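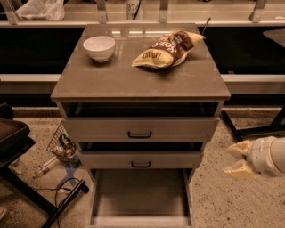 **FOR RELEASE IN JULY - Stadcombe drawer cabinets go on general sale**

Stadcombe, maker of small storage for break rooms, front desks and spare corners, is putting its low drawer cabinet on general sale this month. Until now only sold to offices on contract. From July anybody can order one, singly or by the pallet.

Price is $166 per cabinet, delivered. Order 2 or more to the same address and delivery of the second is same trip, same day, no split shipments. The Arnus store opens at 8 a.m. and will have 50 cabinets in stock for the first morning. After that it's order and wait, usually a couple of weeks.

**What it is**

A low cabinet with a flat top and drawers below. Plain fronts, black U-shaped pulls. The bottom compartment pulls out on its own and runs deep, made for the bulky stuff - paper towels, the big coffee cans, the box of cables every office has. Upper drawers are for the small things. Tea bags, spoons, batteries, takeout menus.

The color is a quiet gray that goes with most floors and doesn't argue with the rest of the room. In some light it reads a little brown. Customers on the contract side asked for a white one and a white one is being looked at, no date yet.

**Why the top matters**

Most storage this size gets used as a table whether the maker likes it or not. People put down a mug, a phone, their lunch. Contract customers told Stadcombe the same thing over and over, so the top was finished smooth and left flat, with no raised lip to catch crumbs. A small bowl and a bag of chips sit side by side up there with room to spare, and a damp cloth takes care of the rest. It is not a cutting surface. Please don't cut on it. Hot pans want a trivet.

**Drawers**

Pulls are centered on the drawer fronts and set in a line, so you can find the next one down without bending to look. They are big enough for a whole hand, which the fitting crew at our Russo workshop pushed for after trying out a slimmer pull that pinched knuckles.

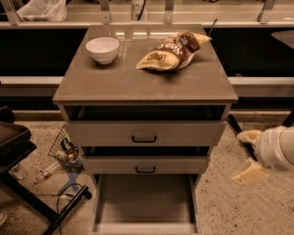 Drawers on the new cabinet come out for cleaning, and the runners can be wiped in place with a dry cloth - no oil, no spray. Same runners as the contract version, so spares are already on the shelf. For anybody setting up a snack corner, we'd say keep the bowl and the chips on top where people can reach them, and leave the bottom drawer for refills. Pulled all the way open like that, it's a plain tray with raised sides, easy to see into and easy to load from above. Leave clear floor in front for it to come forward. Measure before ordering, we do get returns over this.

**Where to buy**

In person at the Arnus store from 8 a.m., or by mail order through the Dudimberg warehouse. Dudimberg also handles spare pulls, spare runners and replacement drawer fronts. Pulls are sold in pairs only. Returns accepted at either adress, in the original carton if you still have it.

Contract customers keep their existing prices and thier existing delivery slots. Nothing changes for open orders. Anyone part way through a fit-out who wants to add cabinets at the contract rate should get the request in before the end of July.

**Assembly**

None. Cabinet ships built, drawers taped shut. Peel the tape slowly and take it off the top surface first. Two people to carry it up stairs.

**Press contact**

Stadcombe press desk, Arnus store. Loan cabinets for review are available on request, please say how long you need it and whether you have a loading door. Product sheets can be picked up at the counter or mailed from Dudimberg.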